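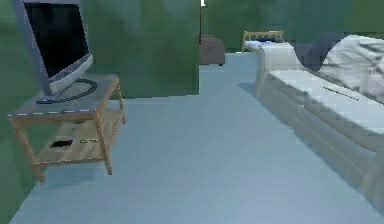 Sim house tips – Liltley Robotics Club, household task season

Quick page, typed up before practice. Read it before you touch the sim house. Most of it we learned the slow way. Send fixes to Chantal Després, she keeps the list.

Before you start

Save a clean copy of the house first. Every time. Name it with your team and the task, not "new house final 2". We had 17 of those last season and no idea which one had the good bedroom.

Close everything else on the laptop. Browser too. The older club machines choke once the physics gets going.

Write down your start pose. On paper is fine. If you can't get back to the same spot you can't compare two runs.

Floor first

Drive before you grab. New teams want to pick things up in the first ten minutes and then the base clips a table leg and the whole run is gone. Do laps. Bed side, table side, through to the back and out again. Slow on the turns.

Give furniture with splayed legs extra room. The feet stick out past what you think, and the bump sensor only knows about it when its too late.

Beds are wide. Plan the turn before you get to the corner.

Tidying tasks

Pick one surface and learn it cold. The dresser is the one most teams start on, decent mix of easy and awful.
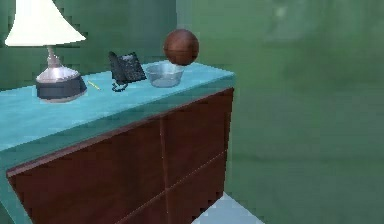 Dresser top: lamp, pencil, phone, glass bowl and the brown ball.

Order that works for us – small stuff first, then anything round, then leave the phone till last or leave it alone. Cords are trouble. If your task doesn't say move the phone, don't move the phone.

Pencils: come in across the short way, close slow. Grab from the end and it spins off.

Balls: check where it is before you reach. Pause the sim, look from two sides, then go. Let a ball settle before you start the arm, a ball that's still moving makes your saved target wrong. Lower it in when you put it back, no dropping from high up.

Glass: the depth reading goes right through it. Aim for the rim and set the hieght by hand. Team Graltia wrote a little offset table for this, it's in the shared folder, use it.

Lamps: go around. Keep a no-go box on the whole lamp, shade included. The shade is wider than the base and that's what your elbow hits.

Doors

Own section because doors eat more practice time than anything else. Last season we logged 321 practice runs and the door ones were the ugliest.
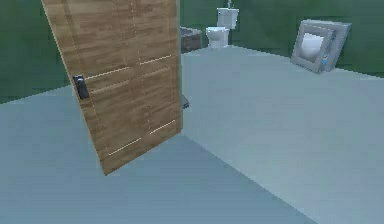
Find the handle first, then work out which way the door swings, then park. Park off to the handle side, back far enough that the arm isn't folded up tight. If you have to reach across your own base you parked wrong.

Push down on a lever, count two, then pull or push. Doing both at once slips.

Don't stand in the swing. Sounds dumb, every team does it.

Check the whole door for where it sits before blaming your code. If a door looks off, reload your clean copy (see top) and try again. Still off? Note it on the list with the house name.

Mirrors: mask them. The detector finds things in there that are not there. Siriwan's team chased a reflection for a whole afternoon in July and they still hear about it.

Bathroom stuff – toilets and cabinets are easy landmarks, nice big flat shapes. Good for checking where the robot thinks it is.

Logging

One line per run. Team, task, start pose, what broke. That's it. No essays.

Failed runs count, log them too. Trinton team only logged the good ones and then couldn't work out why their average fell apart at the scrimmage.

Keep clips short. The shared drive had 546 videos on it at last cleanup and most were a robot sitting still.

Scoring reminders

Max 9 attempts per task in club scrimmage. Reset counts as an attempt once the arm has moved.

Knocking over something that isn't part of the task loses more than a slow run does. So go slow.

Packing up

Save logs, shut down the sim properly, don't just close the lid. Chargers back in the drawer. Next group needs the tables at 5:30 so be out by 5:20 please.

Drawer tasks get thier own page, not done yet. Ask Chantal for the draft if you need it before then.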